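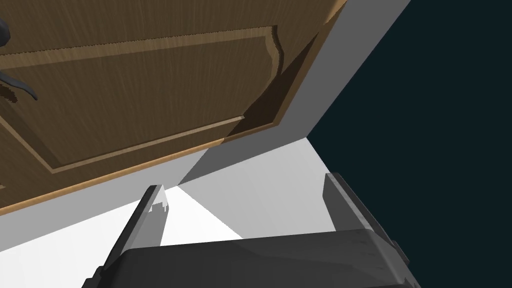 La célula de la puerta: el brazo llega a la manilla cuando le apetece

nadar_80
Tenemos en Istico una célula simulada con un brazo y una puerta de madera. Lleva desde marzo fallando el agarre. La cámara va montada detrás de la pinza y, según en qué pose arranque, la manilla se queda en el borde de la imagen y el brazo se va tan contento hacia el marco. Van 139 fallos en 200 intentos. ¿Recalibro la cámara o me dedico al macramé?

stinent
Ni lo uno ni lo otro. Mira la pose inicial. Si arrancas tan abajo y tan girado, el detector ve veta, moldura y poco más.

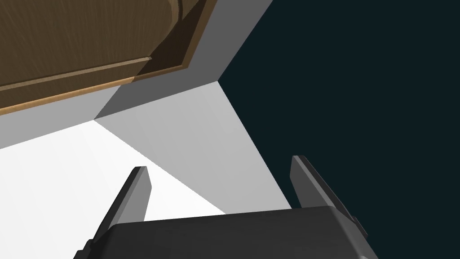 Y con un trozo de panel en una esquina no hay red que te encuentre una manilla. Sube la muñeca y gira antes de pedirle nada.

mumville
Discrepo. Yo revisaría primero la transformación entre cámara y pinza. En la nuestra había 2 grados de error y pasamos semanas culpando a la pose, que era inocente.

nadar_80
La transformación la saqué del modelo, sin tocar nada. Debería ser exacta — ya sé cómo suena eso.

stinent
Suena a que es la pose. Prueba con la manilla entera dentro de la imagen, dedos abiertos, y apunta desde ahí.
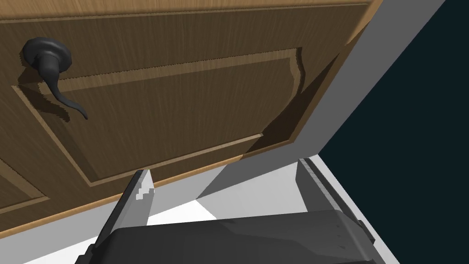

Otra cosa: la sombra de la palanca sobre la madera también despista. Ablanda la luz o mete sombras variadas en el entrenamiento, que si no acabarás agarrando la sombra con mucha precisión.

mumville
En lo de la sombra te doy la razón. En lo otro, sigo en mis trece.

nadar_80
Cambio la pose y lanzo otros 80 esta noche. La transformación la miro mañana, por no oír a mumville.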